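Garment handling demonstration: notes from the Clulimwood visit
March
By Neelam Ahuja
Reading time: 4 minutes

Members of the automation group spent an afternoon at Clulimwood to see how the team there records hand-held gripper demonstrations for its garment work. The session was led by Snædís Dalsgaard and Montri Nilsuwan. Dalsgaard looks after the recording side and Nilsuwan the training side. What follows is taken from my notes and from the sheet they handed out.

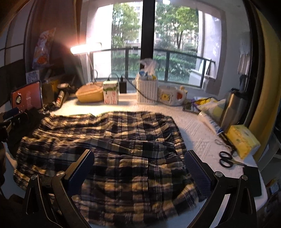
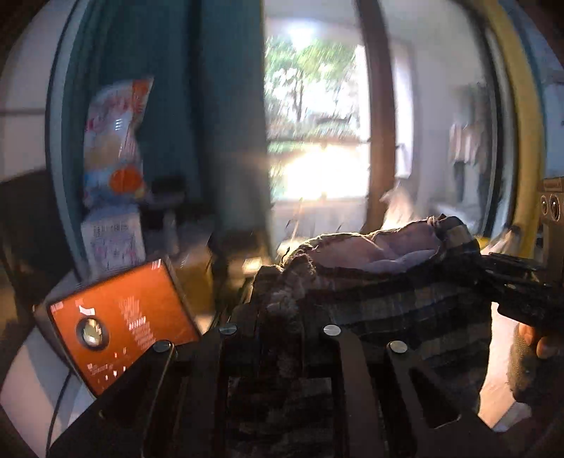
Checked fabric on a white tabletop, with the hand-held gripper.

The project is called Ruangrit. Its aim is a two-finger arm that can take a single garment from a table, open it out and fold it to a set size. The arm itself lives in another building and was not part of the visit. We were shown the step before it, in which a person carries out the task with a gripper held in the hand and a camera fixed to the gripper. The recordings are then used to train the arm's control policy.

Dalsgaard began with the reason for working in ordinary rooms. An earlier set was recorded in a laboratory bay with a matt grey bench and fixed overhead lights. The policy trained on it did well in the bay and poorly elsewhere. Window light was the worst case, followed by patterned table surfaces. The present set is recorded at desks, kitchen tables and beds, and the operators are told to leave the furniture and belongings as they find them unless something is likely to be knocked over.

The current release holds 2,977 accepted recordings. The target for the summer is 4,000. A further 521 were rejected at review. Nilsuwan went through the causes in order of size:

Fingers closing outside the camera's view. This is most common when the operator reaches across the body.
Loss of position tracking during a fast turn of the wrist.
Garment dragged off the table.
Free hand used to help. The task sheet does not allow this for single-gripper work, and a recording is rejected even when the help is slight.

The second cause took up most of the discussion. Position is worked out afterwards from the camera's own pictures together with a motion sensor in the camera body. A quick movement smears the picture, and if too many smeared pictures fall together the software cannot match them to the map of the room. Operators are asked to begin with a slow sweep of the work area for this reason. Curtains and plain walls give it little to hold on to. Desks with plenty on them are better.

Vichien Panyasiri asked whether a shorter exposure would cure the smearing. Nilsuwan said it had been tried and that it helped near a window, but that recordings from darker rooms became too noisy to use. They now leave exposure on automatic and slow the operator down. The sheet gives 2 seconds as the shortest time for a half turn of the wrist.

We then moved to grasping. Shirts are harder than towels, chiefly on account of the collar and the button front, which make some parts of the garment stiffer than others. A grasp on a single layer near the hem usually opens the shirt well. A grasp in the middle picks up a bunch of several layers, and the operator has to put it down and start again. Both kinds are kept in the set. Dalsgaard was firm on this point: the arm will make bad grasps of its own and needs to have been shown how to recover from them.

Checked cloth has its own difficulty. The pattern is useful for tracking how the fabric moves, but the repeat can mislead software that looks for edges, and a dark line in the weave may be taken for a fold. Ruangrit has a separate label for strongly patterned garments so that results can be reported with and without them. On the figures we were shown, plain garments are still ahead.

Finger pads are changed on a fixed schedule. Worn pads let thin cotton slip, and the operator makes up for it by squeezing harder without noticing. Waraporn Kaewmanee, who had come over from Plestovberg, said her group had found the same with rubber-faced pads and had gone to a coarser texture. The drawback is snagging on knitted items. She has offered to send samples to both groups.

There was time for each visitor to try the gripper. It is lighter than I had expected, and the trigger travel is long. My own two attempts at folding a sleeve would both have been rejected, the first for speed and the second for closing the fingers out of view. Panyasiri managed a complete fold at the third try.

Two matters were left open. The first is whether the recordings can be shared with member groups before the summer release. Dalsgaard will ask and report back. The second is file format. Clulimwood stores one file per recording with the gripper opening written alongside the video; Plestovberg keeps the two apart. Ostach has a converter that handles the second arrangement only, and Panyasiri will look at what it would take to extend it.

A return visit to see the arm running is planned for the autumn. Places will be limited by the size of the cell. Names to me, please, with a note of whether you have been before.

Contact: the newsletter editor, Automation Group | Copyright the Automation Group and contributors | Back to top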